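4.2. Estado de los equipos y supuestos de partida

La literatura sobre desmontaje de ordenadores de sobremesa suele dar por hecho que recuperar un procesador es una operación trivial. El informe interno de Testa, muy citado en el sector, asigna a la extracción 9 segundos por unidad y no indica con qué carcasas se midió. Tenemos dudas razonables sobre esa cifra. En el lote que cedió Workus, formado por 100 equipos de oficina, el acceso a la placa dependía sobre todo del cableado y de la posición de la fuente de alimentación, dos variables que el informe ni siquiera menciona. La figura 4 corresponde a una caja abierta, con el zócalo vacío y el marco de retención todavía en la placa. 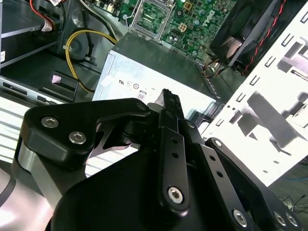 Figura 4. Interior de un equipo de sobremesa: fuente de alimentación, placa base y zócalo sin procesador.

4.3. Clasificación de componentes en plantilla

Para las piezas sueltas se empleó una plantilla gris impresa en 3D, derivada del diseño de Grirkier, que imita la distribución de una placa base. Sus autores sostienen que un alojamiento con la forma de la pieza elimina los errores de orientación. La afirmación nos parece excesiva. Un rebaje poco profundo con topes en las esquinas limita el desplazamiento lateral, pero no dice nada sobre el giro: un procesador cuadrado entra igual de bien en cuatro posiciones, y solo una es correcta.
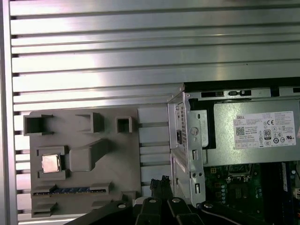

Tampoco convence el argumento del ahorro de espacio. En el protocolo de Ketgate la plantilla y la carcasa comparten banco, lo que acorta el recorrido de la pieza y a la vez obliga a trabajar junto a bordes de chapa estampada. De los 855 traslados registrados, 13 terminaron con la pieza mal asentada; el registro no distingue entre un procesador girado y uno apoyado sobre el borde del alojamiento, de modo que la tasa de error publicada mezcla dos fallos distintos. 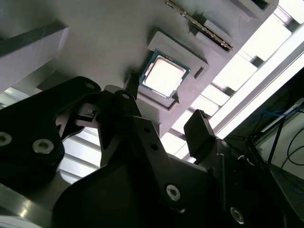

Cabe objetar que ambos fallos se corrigen del mismo modo, levantando la pieza y volviendo a colocarla. Para el rendimiento del puesto es cierto. Para la reutilización posterior del componente no lo es, y ninguno de los trabajos revisados inspecciona los contactos después del traslado. Mientras falte esa comprobación, preferimos hablar de piezas extraídas y reservar el término «recuperadas» para las que hayan superado una prueba eléctrica.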